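Search the archive All years Authors Go
Print this article | E-mail this article
Wed 13 September
By Aurelio Carrasco

4. Does the wrist view earn its keep?

So this is the section I was most looking forward to writing, and also the one that gave me the most trouble. In Section 3 I trained the Nandeck policy on all three views together and called it a day. Fine, it works, but it leaves open the question everybody asks me after talks: which of those views is the policy leaning on? I had a hunch (wrist, obviously, it's always the wrist) and I wanted to find out how wrong I was.

4.1 Setup

All episodes were generated in Ostham, our kitchen simulator, with a single Franka arm beside a marble counter. Every episode starts by scattering a mix of household stuff over the counter. Some of it is sensible kitchen stuff, and some of it is there to be annoying. I'm very fond of the foam finger, I'll admit. It is big, it is bright, it hides whatever is behind it, and it has no business being the thing you pick up when you were asked for a cup.

The training set has 3879 episodes. I held out 52 object layouts for testing and never looked at them while tuning, apart from one embarrassing afternoon last December when I loaded the wrong split; I threw out every number from that day and regenerated the layouts from a new seed (2055, if you want to match mine). Each held-out layout gets three rollouts per policy, with the same starting pose for the arm each time.

The recipe for the ablation is dead simple. Take the full policy, replace one view with its training-set mean image, and run it again. I also retrained from scratch with that view missing, and that turned out to matter a lot, more on it below. The baseline is Sawatzky, which uses one fixed view and a much bigger encoder. I kept its published settings except for the batch size, which wouldn't fit on our machines.

Before anybody asks about lighting: I left shadows on. An earlier version of Ostham rendered everything flat and even, and policies trained there were lovely to watch and useless the minute a window was added. Shadows move things along the counter edge in a way that the encoder really does notice, and I'd take slower rendering over that old mess any day.

4.2 What each view can tell you

It helps to keep the geometry in mind here. A side view gives you long sight lines and lots of room around the counter, and it also gives you a big white arm standing in front of things. Down by the gripper you get beautiful detail on whatever is between the fingers, and then that same object blocks what's past it. I wrote the grasp scorer around exactly this problem: it takes the fingertip geometry straight from the simulator state and never from pixels, so a blocked view can hurt the policy but can't hurt the score. 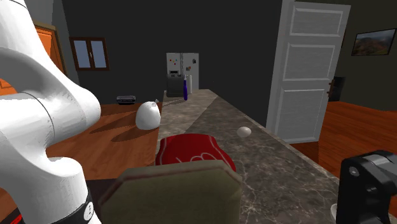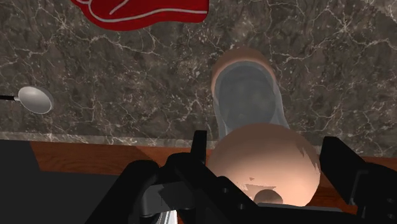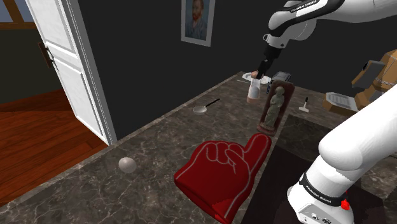 Figure 3. Renders from one Ostham kitchen. Top: looking down the length of the counter, with the arm at left. Middle: close view over the gripper, with a pale peach ball between the fingers. Bottom: the gripper over a cup toward the back of the counter, with the foam finger in the foreground.

4.3 Results, and where my hunch fell apart

Blanking the wrist view at test time wrecks the policy, just as I'd bragged it would. It drifts, it closes on air, it nudges things off the counter. Great, hunch confirmed! Except then the retrained version came back, the one that had never had a wrist view at all, and it recovered most of the gap. It was slower and it made more second attempts, but it got there. I reran the whole thing because I didn't believe it, and got the same ordering.

My best reading is that blanking a view tells you what a trained policy has gotten used to, and retraining tells you what the task needs. Those are different questions and I had been mixing them up for a good long while (see my own Section 2, which I've left in its slightly smug original form).

The side views surprised me the other way. Blanking either one alone barely moves the success rate, but retraining without both of them hurts badly on layouts where the target starts far from the gripper. The policy can't find the thing, basically. Sawatzky does better than mine on those layouts when its one view happens to be clear, and a lot worse when the arm stands in the way.

One leftover I haven't sorted out: contact artifacts. Ostham lets finger meshes sink slightly into soft or round objects during a squeeze, and the wrist view shows it as little patches of the wrong shade. I can't rule out that the policy reads those patches as a "you've got it" signal. I tried the Elenlow contact solver, which cleans most of it up, but it makes the cup grasps unstable and I didn't want to compare across two solvers in one table. That comparison is in the appendix, with separate tables for cups and balls.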